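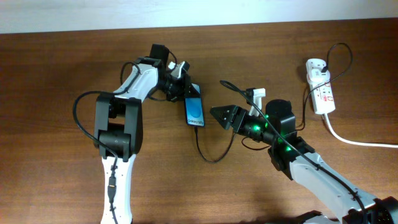
Worked on the Hermes piece again this morning, the part where he makes the lyre. He finds the tortoise outside the cave on the day he is born, talks to it kindly, and then kills it and scoops out the shell. I had been writing this up as a sweet story about a clever baby and it isn't one. The hymn seems to enjoy both sides of it. I tried an opening about messengers, with a smartphone held upright over a wooden table as the modern version of the herald's staff, and crossed it out after lunch. Too cute, and the staff only turns up near the end, when Apollo promises it to him.

The draft stood at 573 words when I started. The newsletter wants 400. I took out the paragraph on Maia, which I was sorry to do, and most of what I had on the old man working in his vineyard at Onchestus. He is told to keep quiet about the cattle and then tells Apollo what he saw. Later writers turn him to stone for it under the name Battus, but the hymn just lets him go back to his vines. I would have liked to keep that.

Now at 421. The rest will have to come out of the cattle theft. I can't decide if readers need both the backward tracks and the brushwood sandals. Probably they do. The two cows he slaughters should stay, and the twelve portions, and that he is hungry for the meat and doesn't eat any.

Sent it to a couple of people around four to see if the ending made sense.
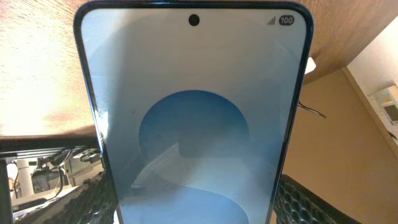

Man-lok Tsao wrote back that I make Apollo sound like the loser in the trade, when he gets the lyre and keeps it for good, and that a few cows are a fair price for that. He also asked why I leave out Zeus laughing, as that is the point where the quarrel stops being dangerous. I think he is right about Zeus. On Apollo I'm less sure - he still has to ask Hermes to swear he won't steal the lyre back, so he can't feel very safe about it.

Put Zeus back in with one sentence. That means the sandals may go after all.

Gilles Rolland hasn't answered yet. Need to return the library's copy of the hymns before the end of November and check the line where Hermes sings about his own birth. I have it down as his first song and want to be certain. Rice and eggs for supper. Bed early.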